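The Fruit on the Table

The apartment was on the second floor above a shop that sold Auer sewing machines, and Jonas Strebel had rented the back bedroom since the winter. The rest of it belonged to Mrs. Lin, who was away until May. She had left him a list, in pencil, on the back of a calendar page. Water the stems in the tall jar. Run the kitchen faucet every day. Don't move the tablecloth.

He had not moved the tablecloth. It was pink with flowers on it and it had been on the table when he came to look at the room. He ate there every night and wiped it with a wet rag afterward, going around the flowers for no reason he could have explained.

His sister called at noon.

"I'm at Brikau," she said. "The train's stopped. They say an hour, maybe more."

"Is he with you?"

"Of course he's with me. He's asleep. He's got his mouth open."

Their father was eighty-one. He had sold fruit for most of his life, first off a cart and later from a shop on Stasier Street, and he had not visited either of his children in their own homes for a long time. He didn't like stairs and he didn't like trains. Now he was sitting in one that wasn't moving.

"Did you get the fruit?" his sister said.

"I'm going now."

"You said you'd get it this morning."

"I'm going now," Jonas said again.

He took the string bag and went down. At the market hall he walked past the first three stalls, because his father had always said the first stalls were for people in a hurry, and stopped at the fourth. He bought oranges. He picked each one up and felt the weight of it before he gave it to the woman. He bought two red ones for color and a big green one he didn't know the name of. The woman told him the name and he forgot it by the time he had put it in the bag.

"What about these?" she said. She had a box of lychees open on the crate behind her. "They're the last."

"Are they good?"

"They're small."

He took a couple. He took some green tomatoes too, which his father ate raw with salt, and which Jonas had never liked. He paid and she gave him his change in coins.

On the way back he passed the Kolto office, where he had worked for 2 years until they let the night staff go. The lights were on inside. There was a new man at the front desk. Jonas looked at him for a moment and kept walking.

He had not told his father about the job. He had told his sister, and she had said it wasn't hers to tell, but that he had better do it before she got tired of talking about something else on the phone. That was one of the reasons for the visit. The other was the shop. It had been closed for years, but the lease was still in the old man's name, and a letter had come asking whether he wanted to keep it. The letter was dated 4/19/23 and had a reference number on it, 2406, that his sister had read out to Jonas twice, as if it meant something.

Upstairs he emptied the bag onto the table. He had meant to put everything on the white plate, but the plate was too small and the oranges rolled off it. He pushed it back toward the counter and left the fruit on the cloth.
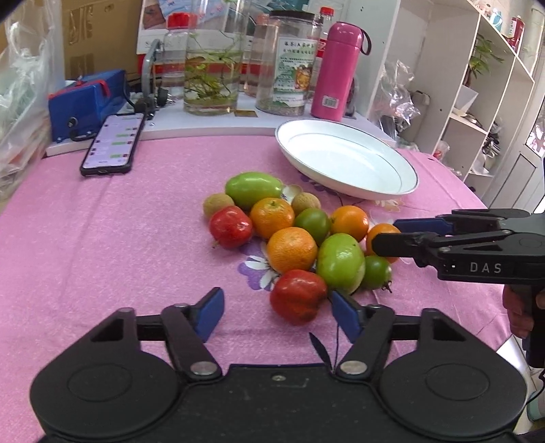 The fruit on Mrs. Lin's tablecloth, with the oval plate behind it.

He stood over it. His father would have had something to say. In the shop the oranges went in rows with the stem end down, and nothing green was allowed near them – it made them look tired, he said. Jonas moved one orange and then moved it back.

He ran the faucet. He checked the water in the tall jar. His phone buzzed and he picked it up.

Moving again, his sister had written. Then: He's awake. He wants to know if there's an elevator.

No, he wrote.

I told him yes.

It was after three when he heard them on the stairs. They came up slowly, stopping on the landing. He could hear his father breathing, and his sister telling him there was only one more flight, and his father saying that she had said that already. Jonas opened the door and went down and took his arm.

"There's no elevator," his father said.

"No."

"She said there was."

In the kitchen the old man sat down without taking off his coat. He looked at the thermos and the jars along the counter, and then at the table.

"What did you pay?" he said.

Jonas told him.

"For the lot?"

"For the lot."

His father picked up the orange nearest to him and pressed it with his thumb, close to the stem. He smelled it. He put it down and did the same with another.

"Fourth stall?" he said.

"Fourth stall."

"Hm." He took off his hat and put it on his knee. "The tomatoes are all right."

His sister had gone to find the bathroom. Jonas got a knife and the salt, and cut one of the tomatoes in quarters on a saucer. His father ate two of the pieces and pushed the saucer across the table. Jonas took one. It was sour and very hard.

"I lost the job at Kolto," he said.

"When?"

"In the winter."

His father chewed for a while. "You gave me a wrong answer on the telephone, then. I asked you and you said it was fine."

"Yes."

The old man nodded. He reached into his coat, took out the letter about the shop and unfolded it on the cloth. It had been folded and unfolded many times and had started to split along the middle.

"They want 1000 to keep it through the year," he said. "And 100 for the paper. I don't know what the paper is. Your sister thinks I should let it go."

"What do you think?"

"I think the shelves are still good," his father said. He turned the letter around so that Jonas could read it. "Get me a glass of water first. Then read me the second page. The print's too small."

Jonas ran the faucet until it was cold and filled a glass. Then he sat down and found the second page.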